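4.2 Leftovers and the problem of the upright cup

Our coding scheme assumed that a cup is a thing that stands on its base. The tables disagreed. Of the 60 tabletops in the Skimham set, more than 30 held at least one cup that was upside down or lying on its side, and the two coders (Bethel Moges and Cosmin Ilie) spent most of October arguing over whether an inverted cup counts as "put away," "in use," or merely given up on. Lecomte's categories, drawn up for dining rooms where people apparently behave, were of little help.

We settled on coding posture first and purpose second, if at all. Packaging made matters worse. A towel sold in a can goes on the table among the cups, is about as round as they are, and was coded as a drink 5 times before anyone read the label. Figure 3 shows a typical case, with the can raised over the white cloth and the cups in two postures that our first manual did not admit existed.
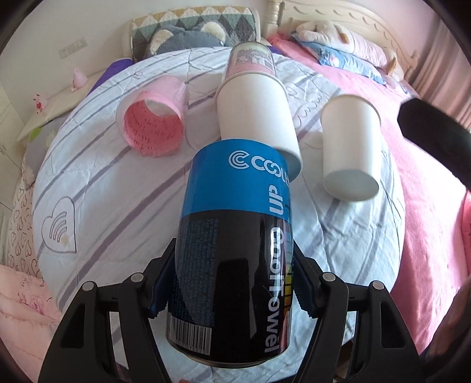 Figure 3. "Cool Towel" can, inverted white paper cup, and pink translucent cup on its side. Round table, white cloth.

Agreement improved once "drink" was split from "can," though the coders still differ on the paper cup.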